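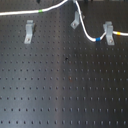

Questions people ask about our cable recordings

What are you collecting?
Short recordings of a cable being moved by hand control, so that a learning system can pick up the knack. I drive, the software watches, and every go gets saved as one example. We call the project Gikico.

Why are there coloured bands on the cable?
Green, blue and yellow, one colour per spot, so we can say "blue band past the right bracket" and all mean the same thing. A plain white cable is a pain to talk about!

Do the brackets stay put?
For one batch, yes. They're screwed down to the board, and the grid of holes makes it easy to shift them and write down where they went. Then we start a fresh batch with the new layout.

How many examples do you have?
221 good ones so far. I'd like 600 before we train anything, and Pankaj Awasthi (he looks after the training side) would like 1000. We'll see who gets tired first.

Do you throw away the bad goes?
No, we keep them — they just get marked as misses. If I snag the cable on a bracket and then free it, I leave the whole thing in. Those are some of my favourites, to be fair.

Can I have a go at driving?
Please do! Plan on 3 practice runs first, which we don't save. Drop me a line through the Nillow page and tell me which afternoons suit you.

Will you share the recordings?
Yes, once the labels have been checked. I'm hoping for November.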